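2024-04-13

My aunt Tereza's obituary ran in the paper on Thursday and I've now read it maybe thirty times, mostly looking for the typo. I wrote it, so if there is one it's mine. My cousins handed me the job over the phone the same night she died, on the grounds that I have a blog (thanks, guys!), and I said yes before I'd thought about what it meant.

What it meant was sitting at her kitchen table with a shoebox of papers and trying to work out how to spell the village she was born in. Her passport said Ulaslow. Her baptism certificate had something with two more letters and an accent. My mother swore it was a third thing. We went with the passport, and I've already had one email from a second cousin telling me I'm wrong.

Then there was the married name. She was Stestska on her nursing license and on the mailbox, and she never once answered to my uncle's last name in my hearing, but it's the name on the headstone they bought together years ago. I put both. The funeral home lady was lovely about it and said people do all kinds of things now.

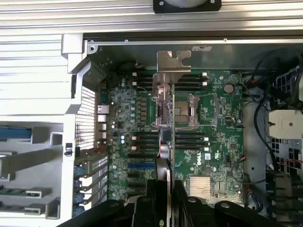 The bit I hadn't expected was the money. The paper charges by the line, and my first draft was 639 words. I got the quote back and had to go for a walk around the block. So out went the story about the goose, and out went the whole paragraph on her feud with the parish choir (she'd have fought me for that one), and I got it down to something we could pay for without a collection. The long version is going on the memorial cards' website, where you can type as much as you like for free.

I also learned that "survived by" is a minefield. Do you list the ex-husband of a niece who still mowed her lawn every other week? Do you list the dog? I listed the dog. Shim is fourteen and deaf and slept on her feet every night, and I don't care what anyone's style guide says. The ex-husband I put under "and her good friends," and he called me up to say thank you and then couldn't say anything else for a while, so we just stayed on the line.

She worked nights on the same ward for most of her life. When I called the hospital to check her dates they transferred me four times, and the fourth person turned out to have been trained by her! She told me Tereza used to make the new nurses take their own pulse before they were allowed to touch a patient's, to slow them down. I never knew that. I sat there scribbling on the back of a gas bill. It went in, and I cut her bowling league to make room, and now I feel bad about the bowling league. So for the record: she bowled Tuesdays at Busside Lanes, badly, and with her own shoes.
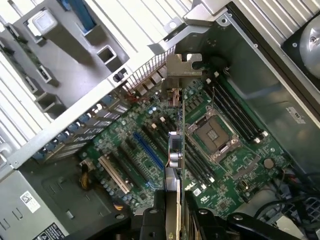
The other thing I went back and forth on was how to say she died. Passed away, passed, went home, entered into rest — I tried them all and they all sounded like somebody else's aunt. She spent 54 years telling families the plain word, in a quiet voice, sitting down. So it says died. My mother didn't love it. She read it again in print and said all right.

The photo was easy, at least. Silvan Lanz from her old street had one of her at 62, on the day she retired the first time (she lasted one summer), laughing at someone off to the side with her cap of gray hair blown straight up. He'd kept it on his fridge. He drove it over himself and wouldn't come in.

If you ever get handed this job, call the workplace, and call the neighbors before you write anything down. And ask for the price per line first. I'd also read it out loud to somebody who knew her, which I did, to my brother, in the car, and he corrected my date for the wedding by three years.

The service was small and the coffee was terrible, exactly as she predicted. We're doing the ashes in May when my cousins can fly back, somewhere by the river if we can get Shim down the steps. He's with me for now. He has taken the left side of the couch and most of the right.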